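Front desk and guest room helper wanted, Wanstead House

We are looking for a friendly, steady person to join us at Wanstead House from February onward, and if you have ever been the one in your family who makes up the spare bed when company is coming, please do read on, even if you have never worked in a guesthouse before. Most of us hadn't either when we started!

Wanstead House has 16 rooms on four floors, a breakfast room that gets the morning sun, and an elevator that works most of the time. Our guests are mainly families visiting patients at the hospital up the hill, along with a few hikers in the warmer months. People often arrive tired and worried, sometimes with half of what they meant to pack, and we like to have a clean room and a cup of tea ready for them.

Your day would be split between the desk and the rooms. At the desk you'll check people in, answer the phone, and take bookings in the Ekton calendar (Lise Li will teach you, and she is very patient). Upstairs you'll help Alcides Chambi change beds, restock towels and put out the small things people forget to bring, like combs, toothpaste and phone chargers.

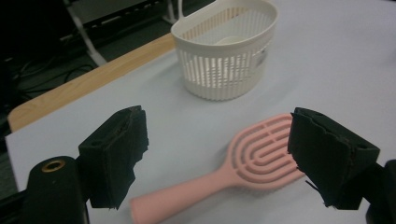

A hairbrush and a little white basket

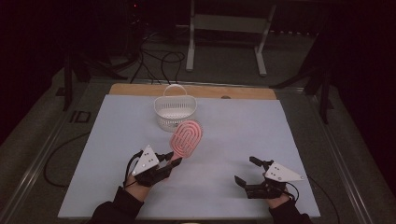
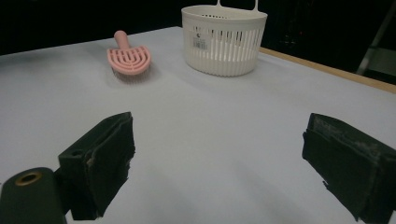
Shifts run from 7 a.m. to 3 p.m., 4 days a week, and one of those days will fall on a weekend. We do our best to post the schedule well ahead, and swapping with one another is fine as long as Lise hears about it before supper. Breakfast is included when you work, and Gilberto Echeverri's corn bread is a good reason to come in early.

You should be comfortable on your feet and able to carry a laundry bag up a flight of stairs when the elevator is sulking. A second language would be lovely, Spanish especially, but we won't hold it against you if you only have the one. What matters more to us is that you're kind on the phone and remember to write things down.

The pay is $15 an hour during your first month of training and goes up after that, which we can talk about when we meet.

To apply, write a letter to Dewanti Menon at Wanstead House, 1137 Georgiou Street, or drop it off at the desk any afternoon. A page is plenty. Tell us a little about yourself, when you could start, and the name of someone who knows how you work. Dewanti reads every letter herself and will call you either way, though it may take her a week or two.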